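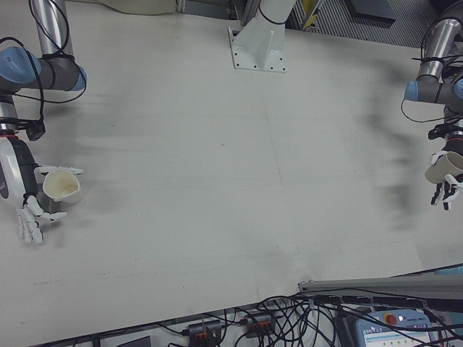

Cream cups on the white top, both on their sides, mouths towards the middle.

15th February

Bench 13, Skotow cups. Picked up the cream ones again after leaving them alone while we did the Jullum beakers. Order number is 1466, written inside the lid of the box so it doesn't get lost a second time.

White top wiped down before starting. The scuffs don't shift with a damp cloth and the small dark specks are still there too. Didn't try anything stronger. Nustatik sell a cleaner for this sort of surface but the last bottle left a film, and I'd sooner have scuffs.

Cream on white is hard to judge by eye. The body nearly goes into the table, and what I end up looking at is the rim and the shadow under it. The inside reads a shade darker than the outside, a bit more beige, so with the mouth turned to you it's easy enough. Base on, much less so. Asked Saliba whether the same cup comes in a darker colour.

Shape notes, for whoever does the drawing:
Closed end is rounded over, no sharp corner to measure from.
Wall widens towards the rim. Take the width in two places and write down which is which.
Rim is rounded as well. Calipers slide off it if you rush.

Marks: faint grey smudges round the middle of the body, nothing on the rim worth noting. Can't say yet if they are handling marks or came with the cup. Will wipe one and leave one, then compare. 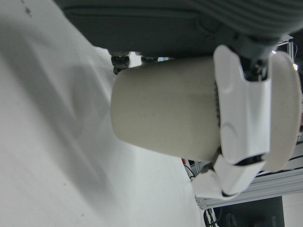
Saliba's reply was that the smudging is usual on the matt finish and comes off with warm water and a drop of washing-up liquid, but not to scrub, as that leaves a shiny patch. No darker colour until April, and then only if we take 2000.

We don't want 2000 cups. There are 758 on the stock sheet as it is – which I have not checked against the shelf.

To do: warm water on one cup, widths in the book, spare box back under bench 13. Check whether the lids fit the beakers as well.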